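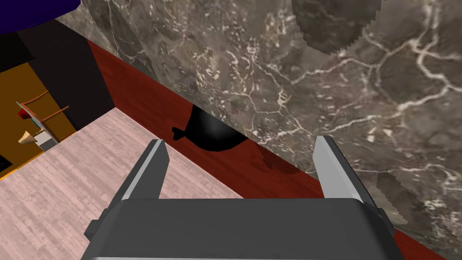 Okay friends, I finally sat down with the big Kimari update last night, the one we've all been waiting on since October, and I have thoughts. Lots of them, so get yourself a drink and settle in, this is going to be a long thread!

First off, the stamina changes. Sprinting up the hill road out of Judbridge used to eat your whole bar before you even reached the mill, and now I can make it to the gate with a little left over. It's a small thing but oh my goodness, it changes how I feel about that entire part of the map.

Fishing got some love too. The rare eel used to sell for 100 coins and now it's 700, so if you've been hoarding them in your chest like me (I had 16, don't judge) please go see the trader before they change their minds.
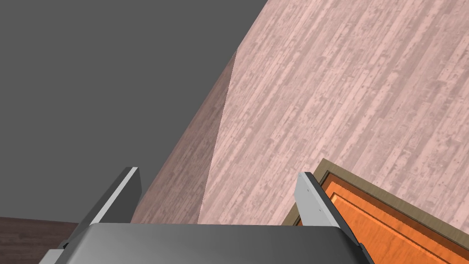
And the trader doesn't close at sundown anymore, so you can roll in after a night on the river and sell everything right there. My sister and I did exactly that and then spent all of it on hats.

Rastgate is where I'm a little less happy. The siege there is still balanced for a full party, and with only 2 of us the last wave goes on forever. We were at it for nearly an hour and got one pair of boots between us. They're nice boots! But still.
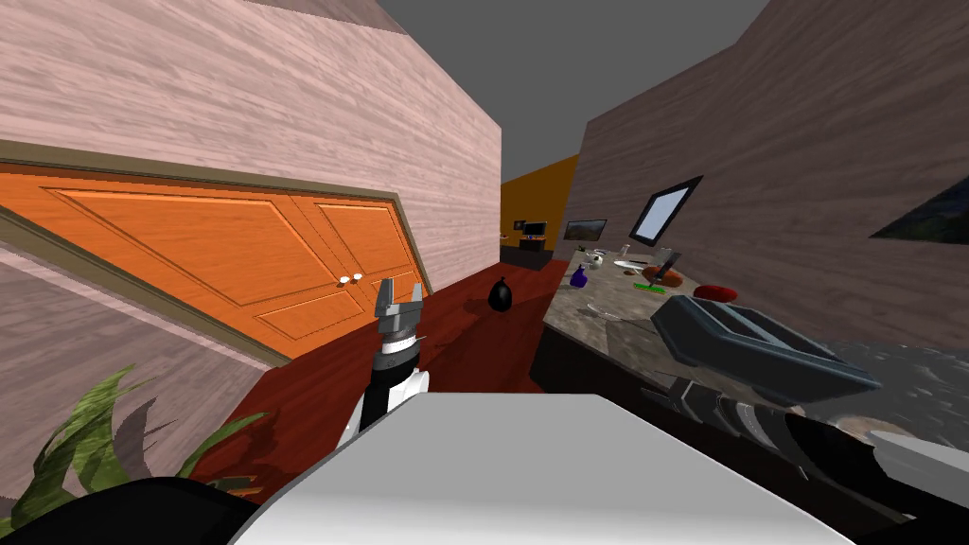

Last updated Sun 19 January

Adding this bit after a few replies: yes, the Dalsgaard questline is fixed. If yours was stuck on the step where the ferryman won't talk to you, log all the way out and back in, then go up to him from the dock side. Thank you to Ye-seo Ham for working that out, you saved my save file.

The new map markers are lovely, by the way. You can rename them now and pick your own colors, and I've already wasted a whole evening on mine. 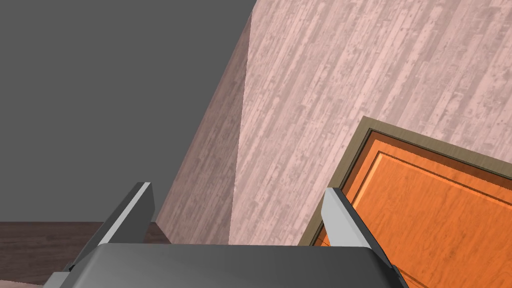

I made all my herb spots green and all the places I've died red, and there is a lot more red than I'd like, mostly up by the cliffs.

Man-sik Choo asked if it's worth coming back after a long break, and I'd say yes, especially if the slow early levels were what put you off. Come find me in Judbridge most evenings, I'm the one by the well in the silly hat, and I've got spare bait for anybody who needs it.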